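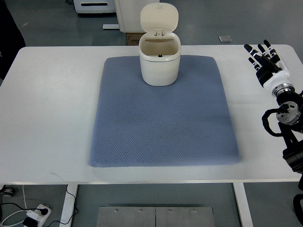

Mesterari Basketball Club

Mesterari is a women's basketball club that plays in the Tellon league, and I've been writing up its history on these pages for longer than I care to admit. If you only know them from the Parvathi Bhat trade, stick around, there's a lot more to it (though I'll get to the trade, I promise).

Origins

The club began as the works team of a bus depot and played its first games in a school hall with a stage at one end. I've seen the old scorebooks and they're a mess! Half the players are down by nickname only. Deepika Hegde was the first proper coach, and she stayed for 36 games before moving to Sendorier, who have been the main rivals ever since.

Home court

Home games are at the Mthembu Hall, which holds nearly 500 if people on the benches are feeling friendly. The visitors' basket has a reputation for being unkind to bank shots. I've shot at it myself and I blame the basket too. Tip-off is normally at half past seven, and the doors on the car park side open first.

The Bhat trade

Right, the trade. Parvathi Bhat was the league's best rebounder and had one season left on her contract when she told Sendorier she wouldn't be signing another. Mesterari offered two guards, Sendorier wanted three players, and it dragged on all through September. In the end Sharada Raju and Lavanya Suvarna went the other way along with a first-round pick. I was furious about losing Raju, who could pass through a keyhole, and I still think the pick was too much. Bhat fouled out of her first home game, too, but she came good after the winter break and finished as the club's top scorer.

Playing style

Under Shobha Shetty, the current coach, the team presses full court after every made basket and tends to run out of puff in the fourth quarter. She likes a short rotation, so the bench can go a whole half without getting up.

Club records

Most appearances: Shobha Shetty, 200 (as a player)
Most coaching spells: Deepika Hegde, 3
Colours: green and white, with a yellow away kit

See also: Sendorier; Tellon league; Mthembu Hall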